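How to Plan the Budget for Your First Bin Picking Cell

If you are reading this page, chances are that somebody at your shop has said the words "we should get a robot for that" and then looked at you. Welcome! I have been through it a few times now, first at Hattar and then with the small parts team at Drorkley, and I still have the spreadsheet from my first try, which left out the gripper completely. So pour yourself a coffee and let's go through the thing in the order I wish I had done it.

Step 1. Write down the job before you look at any arms

Take one sheet of paper and describe the parts you want picked. Write the weight of the heaviest one, the length of the longest one, and how they arrive. Parts lying flat in a tray are a very different purchase from parts tipped into a bin at all angles, and the second kind costs more nearly everywhere down the line. Sloping bin walls count too — a part that has slid up against the side is much harder to grab than one sitting out in the middle.

Step 2. Get the arm price, then stop staring at it

Everybody starts with the arm, and it is the fun bit, I know. Ask for a quote that covers the arm, the controller, the handheld pendant and the cable between them, all spelled out on separate lines. Joelle Twal, who handled purchasing with me at Drorkley, used to send a quote straight back if it had only one number on it, and we got much better quotes after that.

Used arms are worth a look. If you go that way, ask for the hours, the service record and the software version, and find out what it will cost to move the thing into your building. Freight on a heavy arm can eat up a good part of what you saved.

Step 3. Budget for the gripper, and then for the second gripper

Your first gripper will teach you what the second one should have been. For blocks and other plain shapes a two-finger gripper is a sensible place to start, and it's worth paying for fingers you can unbolt and swap. Long thin fingers get down beside a part near a wall, but they also bend if the arm comes in a touch low. We went through four sets in our first February, so please put spare fingers on the list from day one.

Step 4. Add up all the dull stuff

This is where budgets go wrong, mine included. Walk through your plan and put a price next to each of these:

Bins, and at least one spare of the same model
Clamps or brackets to hold the bins still
A table or stand that does not wobble when the arm moves
Cable sleeves and ties for everything running along the arm to the tool
Camera, mount and lights, if the parts are not in fixed spots
Guarding, a scanner or whatever your safety review asks for
Test parts you don't mind scratching

None of it is exciting, and together it came to roughly 21 percent of our total. Clamps in particular disappear into other people's projects, so buy a couple more than you need.

Step 5. Pay for time as well as metal

Count the hours for setup, programming, training and the safety review, and put them in the same sheet as the hardware. If an outside firm is doing the work, ask how many days on site are included and what an extra day costs. We used Porkwood for ours, and the two extra days we bought at the end were the best money in the whole project. Habibur Majumder sat next to their programmer for both of them and has been our go-to person for teaching new pick positions ever since.

Step 6. Run a bench trial before you sign for the full cell

Ask your supplier, or a nearby college, if you can try your own job on a bench for a week or so. You want a mix of part sizes in the bin and some lying close to the walls, as those are the picks that will give you trouble later. Keep a simple tally of good picks and missed ones, and write a note beside each miss. Then go back to Step 3 and see if your gripper line still makes sense. Ours didn't, and we changed it before the order went to Astlow, which saved us a very awkward phone call.
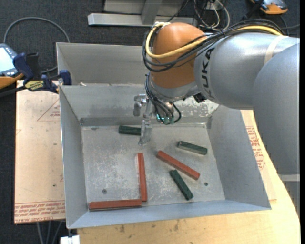 A KUKA arm and metal gripper at work over a bin of red and green blocks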